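## 손에 드는 그리퍼로 모은 데이터, 방을 늘리는 것과 횟수를 늘리는 것 중 어느 쪽이 맞습니까?

안녕하세요. 한국어가 모국어가 아니라서 표현이 어색할 수 있습니다. 양해 부탁드립니다.

저는 가정집에서 물건을 정리하는 동작을 모방 학습으로 가르치는 연구를 하고 있습니다. 양손 그리퍼를 사람이 직접 들고 시연을 기록합니다. 지금까지 모은 시연은 799개이고, 장소는 9곳입니다. 우리 팀에서는 이 데이터 묶음을 Cillano라고 부릅니다.

문제는 다음과 같습니다.

- 학습에 들어간 방에서 시험하면 성공률이 92%입니다.
- 처음 보는 방에서 시험하면 43%로 떨어집니다.
- 정책 구조는 같고, 학습률도 바꾸지 않았습니다.

처음에는 시연 수가 부족하다고 생각해서 같은 방에서 더 많이 찍었습니다. 그런데 새 방의 결과는 거의 변하지 않았습니다. 영상 정렬은 Plendach로 하고, 궤적 복원은 Zistis로 합니다. 궤적 오차는 확인했고 큰 이상은 없었습니다. 5월 안에 추가 수집 계획을 내야 하는데, 방을 늘려야 하는지 방마다 횟수를 늘려야 하는지 결정하지 못했습니다. 경험 있으신 분의 의견을 부탁드립니다.

---

### 답변 1 (채택됨)

숫자만 보면 방의 수가 부족한 경우로 보입니다. 저도 비슷한 실험을 한 적이 있습니다. 전체 시연 수를 고정하고 방의 수만 바꾸었는데, 방이 많은 쪽이 새 방에서 항상 더 좋았습니다. 같은 방에서 시연을 두 배로 늘린 경우에는 그 방의 성적만 조금 올랐습니다.

계획을 내기 전에 먼저 이 실험을 해 보시기를 권합니다.

1. 지금 데이터에서 방을 하나 빼고 학습합니다.
2. 뺀 방에서 평가합니다.
3. 모든 방에 대해 반복하고, 방별 결과를 따로 적습니다.

평균만 보면 안 됩니다. 제 경우에는 방 두 개가 평균을 크게 내렸고, 둘 다 천에 덮인 가구가 많은 방이었습니다. 무늬가 있는 식탁보나 이불은 배경 특징으로 쉽게 외워지는 것 같습니다. 이것은 제 추측이고, 논문으로 확인한 것은 아닙니다.

그리고 수집 전에 방을 치우지 마십시오. 우리는 처음에 바닥과 탁자를 깨끗하게 하고 찍었는데, 그 데이터로 배운 정책은 어질러진 방에서 손을 어디로 보내야 할지 몰랐습니다.

### 답변 2

그냥 더 큰 모델 쓰세요. 사전 학습된 인코더면 해결됩니다.

> **질문자 댓글:** 인코더는 이미 사전 학습된 것을 쓰고 있습니다. 고정한 경우와 미세 조정한 경우를 모두 해 보았고, 차이는 작았습니다.

### 답변 3

답변 1에 동의하지만 한 가지를 더하고 싶습니다. 손목 카메라의 높이도 확인해 보십시오. 시연하는 사람의 키와 습관에 따라 시작 자세가 달라집니다. 한 사람이 한 방을 전부 맡았다면, 방의 차이와 사람의 차이가 섞여 있습니다. 우리는 Ibarra 과제에서 이것을 늦게 알았고, 결과 표를 다시 만들어야 했습니다. 방마다 적어도 두 사람이 나누어 찍고, 시작 위치도 매번 조금씩 바꾸는 것이 좋습니다. 침실처럼 좁은 곳에서는 서 있을 자리가 몇 군데밖에 없어서 이 점이 더 중요합니다.

> **질문자 댓글:** 감사합니다. 확인해 보니 침실은 모두 한 사람이 찍었습니다. 방을 하나씩 빼는 실험을 먼저 하고, 다음 수집에서는 사람을 나누겠습니다. 결과가 나오면 여기에 방별 표를 올리겠습니다.

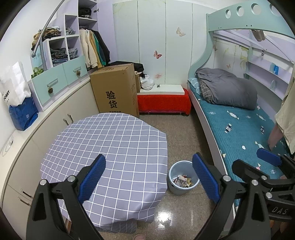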